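# About Castby Water Testing

Castby Water Testing is an independent laboratory in Ernside. We test drinking water, borehole water and stored water for households, farms, schools, care homes and small food businesses. The company was set up by two chemists who had worked in the labs of a larger firm and wanted to handle small sample batches properly.

We do not sell filters, softeners or any other treatment equipment, and we take no commission from firms that do.

## What we test

Most of our work comes from private supplies: wells, springs and boreholes that serve one house or a small group of houses. The standard private supply set covers:

- pH, conductivity and turbidity
- nitrate, nitrite and ammonium
- iron, manganese, lead and copper
- total hardness
- coliform bacteria, *E. coli* and enterococci
- colony counts at 22 °C and 37 °C

Pesticides, arsenic, fluoride and uranium are not in the standard set and must be asked for when the sample is booked. Radon in water is sent to a partner laboratory, and the report states which results came from there.

For buildings with stored or recirculated hot water we offer *Legionella* culture. Results take at least ten days, as the plates have to be kept for the full period before a negative can be reported. We do not offer a faster version of this test.

## Sampling

A result is only as good as the bottle it came from. Customers can take their own samples for chemistry, using the bottles and the printed sheet that we send out. Samples for bacteria may also be taken by the customer, but the tap must be cleaned as described on the sheet and the bottle must reach us, chilled, within 24 hours. Bottles that arrive late are logged and the customer is rung before any work starts. The choice is then to test with a note on the report, or to sample again with a free replacement bottle.

Our own samplers cover Ernside and the country within 50 miles of it. They carry a meter for temperature, pH and free chlorine, and these readings are taken at the tap.

Please do not rinse the bottles. The bacteria bottles contain a small amount of sodium thiosulphate, which removes chlorine from the sample, and the metals bottle contains acid.

## How samples are handled

Each bottle is given a number on arrival and keeps it until disposal. Chemistry samples are held in the cold room for four weeks after the report goes out, in case a result is queried. Bacteria samples can't be kept in this way, so a query on those means a fresh sample.

Metals are measured by ICP-MS and anions by ion chromatography. Every run includes a blank, a check standard and a repeat. If the check standard falls outside its limits the whole run is done again. In the year to July we reported 2,594 samples, and the repeat figures for that year are available on request.

Results are stored in a system we call Xiao, which was written for us when the laboratory opened and has been extended since. It holds the booking, the sampler's notes, the raw instrument files and the final report under the one sample number. Customers with more than one site can be given a login to see past results as a table or a simple graph. Older reports, from before the login was added, can be sent as PDF files.

## Reading your report

The report lists each result with its unit, the method used and the legal limit where there is one. Where there is no legal limit – hardness, for instance – we give a typical range for the district. A less-than sign means the amount was below what the method can measure reliably. It does not mean zero.

If a result for *E. coli*, enterococci, nitrate or lead is over the limit we ring the customer on the same working day and do not wait for the rest of the set.

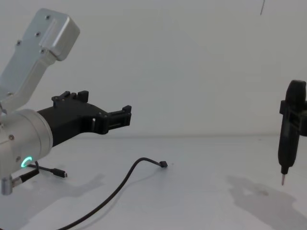

## Premises

The laboratory is on the ground floor of the Fumel building, on the north side of Ernside. Chemistry and microbiology are in separate rooms with separate air handling. The sample hatch is to the left of the main door and is open from 8.30 am to 4.30 pm on working days. There is a cool box by the hatch for bottles dropped off before opening – please fill in the time of sampling on the label, as we can't book in a bacteria sample without it.

Parking is at the rear. The 2 bays nearest the hatch are for sample deliveries only.

## Prices and payment

Prices are listed on the order form and include bottles, return packaging and the report. Visits by a sampler are charged by distance. Households pay when booking; account customers are invoiced monthly. Repeat tests made for our own quality checks are never charged.

Page last revised 3 October 2018.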